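On the Folding of Red Garments

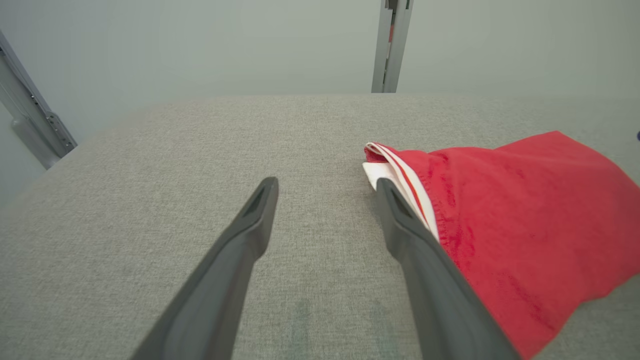 Photograph: Enikő Deák. Reproduced with permission.

The present entry concerns the folding of clothing, a subject to which this journal has returned on several occasions and on which a number of readers have written. It deals in particular with coloured garments finished with a white trim, which require somewhat more care than plain ones.

The garment shown is bright red, with a white trim bordered by a thin red stripe. It lies bunched on a light grey fabric surface, and in that condition the folds and wrinkles in the cloth are plain to see. At one corner the trim has wrapped around on itself. It is my view that any attempt to fold a garment should begin at such a corner. A trim that is turned under at the start will remain turned under throughout, and the finished article will show a ridge along its edge for as long as it is kept on the shelf.

I was for many years in the habit of folding on the bed. The practice is not recommended. A mattress gives way under the hand, the cloth sinks, and no edge can be brought square to another. A bare table has the opposite fault, in that lighter fabrics slide about on it. A flat surface covered in a finely textured cloth is to be preferred, and a plain grey has the further merit that a red sleeve or hem may be made out against it at once, even on a dark afternoon.

The method followed in this household is as set out below. It was first shown to me by Amrit Charbonneau, to whom acknowledgement is due, and it has been altered only slightly.

The garment is taken by the trimmed edge and lifted clear of the surface. It is shaken once and laid down again with the trim furthest from the person folding. The trim is then opened along its whole length with the flat of the hand, working from the middle outwards. Hems are treated in the same manner. The sides are brought in so that they meet, and the lower part is turned up in two stages. Garments of crinkled cloth should not be pulled tight at any point. The crinkle belongs to the fabric and will return whatever is done to it.

Faustino Manríquez has written to propose that the trim be folded inwards, in order to keep the white clean. I have considered the proposal and have tried it on 3 garments over the course of a month. The white was indeed kept clean. The stack, however, leaned to one side, and two of the garments had to be pressed before they could be worn. The trim will accordingly continue to face outwards here.

A word is required on storage. Red articles are kept on a shelf of their own, and new ones are washed separately until the water runs clear. This rule was adopted in June, following the loss of a pillowcase and a set of white napkins, and has been observed since without exception.

Correspondence has also been received on the folding of fitted sheets. The matter is under consideration and a separate entry will be prepared once I have arrived at a result I am willing to publish.

Posted 23 Jan 2018

Recent entries
The Airing Cupboard: A Revised Arrangement
Notes on the Mending of Hems
Woollens and Their Winter Storage
A Reply to Higinio Cortés on Starch
The Ironing of Collars, Part 5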